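Todorova Municipal Alliance Publishes Platform for Nusa District Council Election

NUSA, July 2020

The Todorova Municipal Alliance has filed its candidate list and platform for the Nusa District Council election. The list contains 11 names, one for each seat on the council. The election office accepted the filing without amendment.

The platform is a single document divided into three sections: council procedure, local revenue, and public works. It replaces the interim program adopted after the last council term and takes effect as the official position of the Alliance on publication of this release.

Under council procedure, the Alliance proposes that draft ordinances be posted in full before first reading, together with the fiscal note. At present only the title and reference number of a draft must be posted. The platform also calls for recorded votes on all spending items, including transfers between departments.
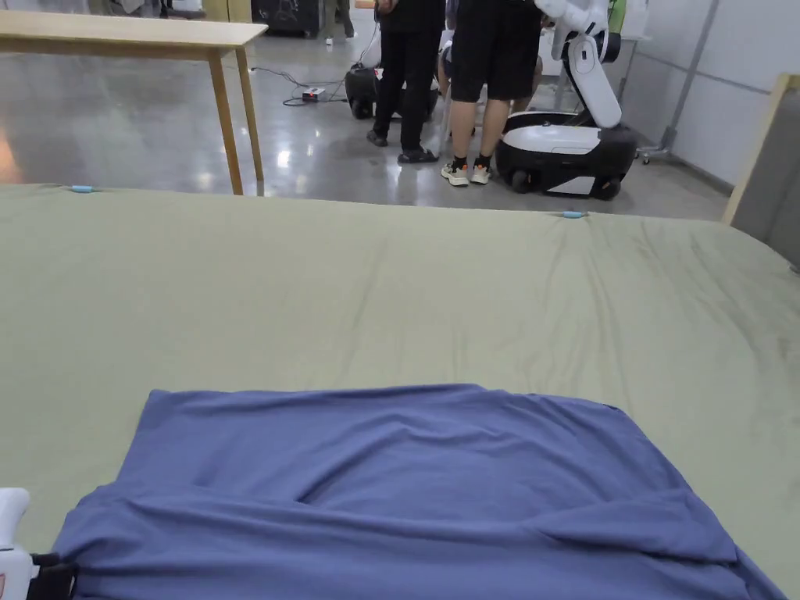
On local revenue, the Alliance opposes the proposed increase in the property levy and supports a two-year hold at the current rate. It would repeal Ordinance 303, which allows the council to set service fees by resolution without a public hearing. Fees set under the ordinance would stay in force until each has been reviewed. The platform does not propose any new borrowing.

The public works section gives priority to drainage and road resurfacing in the Skadon ward. Contracts would be awarded by sealed bid, and the bid tabulation would be released with the notice of award. Maintenance of existing roads would be funded ahead of new construction in each budget year.

The Alliance will contest the election on its own list. Talks with the Sunance Civic Union on a joint list ended without agreement. The two groups have signed a limited statement of cooperation covering poll observation and the exchange of precinct returns. The statement does not extend to voting in the council after the election.

Members of the Alliance who are elected will be bound by the platform on budget votes. On all other matters they may vote independently, provided that written notice is given to the group before the sitting.

The full text of the platform, the candidate list, and the cooperation statement may be inspected at the Alliance office in Nusa during business hours. Printed copies are available on request. Comments on the platform may be submitted in writing until the close of the campaign period and will be entered in the public file.

Issued by the press office, Todorova Municipal Alliance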